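Visit to Gidar, Skendholm
Notes by Declan Sheehan, 2021-01-20

Gidar has two floors of a former rope store by the harbour in Skendholm. The group I went to see writes the software that decides what a pair of robot arms does next when the job is tableware: picking it up, moving it, putting it down on a counter or in a sink. They buy the arms in and change little on them. Capucine Ferrand showed me round and answered most of my questions.

We began with the planner, which is called Floltier. It takes a list of the items it believes are on the counter, each with a position and a rough outline, and works out which arm should go for which one. Both arms reach into the same space, so every move is checked against the other arm's path before it is released. The check covers the links and the grippers, and a margin is added for the cables.

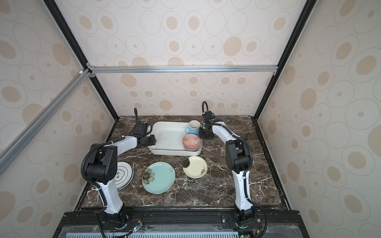 Both arms at the tray, with the plates on the near side of the counter.

The planner runs on an ordinary desktop computer under the bench. A new plan takes nearly 170 milliseconds, and the controller carries on with the old one in the meantime. If the two arms want the same spot, one is told to hold. Until last May the left arm always had priority. Now it goes to whichever arm has the shorter distance left, and Ferrand said this removed most of the long waits in the logs.

Perception is a separate program, named Won. It combines the fixed view of the counter with the views from the wrists. Flat plates are simple from a distance. Stacks are harder, as several rims lie close together and a painted border can be taken for an edge. For these the software relies on the wrist view and fits a curve to each rim it finds, then gives the curve a score. A low score sends the arm to look again from another angle.

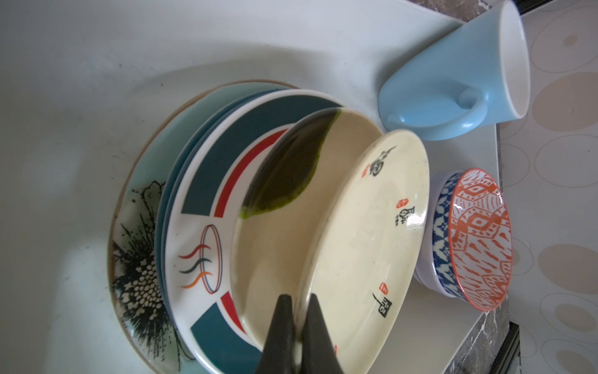

Declan, the score is the part we argue over most, Ferrand wrote when I sent her a draft of these notes. Set it too high and the arm keeps looking and never picks anything up. Set it too low and it closes on the wrong rim. We keep 2 values now, one for single items and one for stacks, and I would still like to get rid of both.

I was also shown the replay tool, which I would have been glad to take home. Each run is stored with the camera views, the joint positions and the plan that was active at the time. You drag a slider and all of them move together. A second panel shows the grasps the planner considered and turned down, with the reason next to each – out of reach, too close to the other arm, score too low.
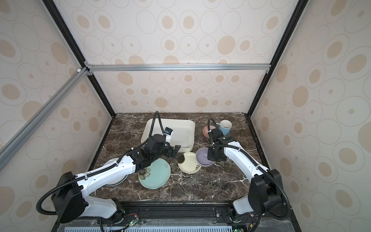

The tool can also run a stored case again with a newer version of the planner. Gidar keeps 15 such cases as a fixed set, and a change to the code is not merged until it has been through all of them. The results go into a plain table with the old and new plans side by side. Someone still has to read it, as a plan can differ from the old one and be just as good.

I asked about force control at the gripper. At present the closing force is set by item type in a text file, and the file is edited by hand. Work on estimating it from motor current has started, but I did not see it running.

The visit ended in the upstairs office with coffee and a look at the file formats. Ferrand has promised to send the documentation for the replay logs, and I will add a note on them when it arrives.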